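13 November 2021

Notes from the preserves and sweets open day at Drumura. Typing this up fast before I forget it all, will tidy later (probably won't).

Left home later than planned, missed the turnoff, ended up doing a loop past the silos. Parking is in the paddock behind the old hall, gold coin entry, bring actual coins. Gumboots would've been smart. Sneakers were not.

First stop the Pledgate shed, where the jam people set up. Long queue for the cumquat marmalade, short queue for everything else, so I went everything else. Fig and ginger very good. Green tomato pickle a bit heavy on the clove for me but Mum would love it. They'd made 1,000 jars for the season and reckoned most were already spoken for by the local shops.

Good talk on jars and lids at the back of the shed, standing room only. Main points as I scribbled them:

- two-piece lids — new flat disc every batch, the bands you can keep
- one-piece lids, check the lining before you even think about it
- wipe the rim with a clean damp cloth, sugar on the rim is the usual culprit
- leave headspace, they said a centimetre for pickles, less for jam
- label with the month, not just the year!!

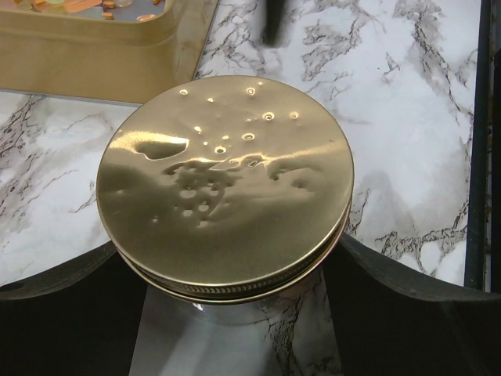

Also a long argument from the floor about turning jars upside down after filling. The presenter was firmly against. Half the room had been doing it for decades and was not going to stop on her account. I've always done it. Might stop. Might not.

Then across the yard to the kitchen tour. Groups of eight, hairnets on, no touching the benches. They cook in small copper pans, four going at once, and the smell of the apricot nearly knocked me over. Sugar goes in warmed, which I've never bothered with at home. Supposedly it comes back to the boil quicker and keeps the colour. Will try it with the plums in the new year if the birds leave any.

Lunch was a sausage in bread and a cup of tea from the hall. Pickled onions on the sausage, sensational, should be law.

Afternoon was Hermans, the boiled sweets side of things. Smaller room, very hot, doors propped open. They do the sugar to hard crack and pull part of the batch for the stripy ones. Didn't catch the temperature because a toddler was having a meltdown beside me, fair enough too. Flavours are the old ones, barley sugar, raspberry, anniseed, plus a lemon myrtle that I wasn't sure about and then bought two bags of.

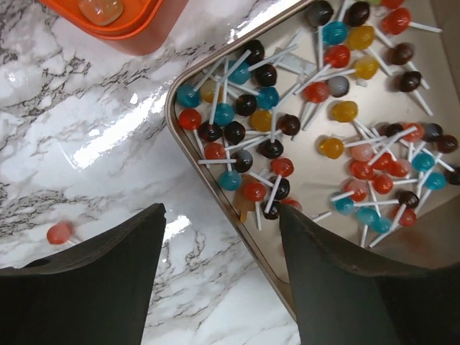

Can you keep homemade boiled sweets through an Australian summer? Only if they're sealed up tight and somewhere dry, the humidity makes them go sticky well before they go off. Hermans said dust them with a little icing sugar and keep them out of the fridge.

Last was the Rirnetti stall by the gate, nougat and brittle, $50 for the big Christmas box. Too rich for me, got the little bag of macadamia brittle instead and ate it in the car. So no photo of that sorry.

Things to know for next time — get there early for the marmalade, take an esky if you're buying any curd, and the toilets are a fair hike from the shed. Next one is in November again, same paddock.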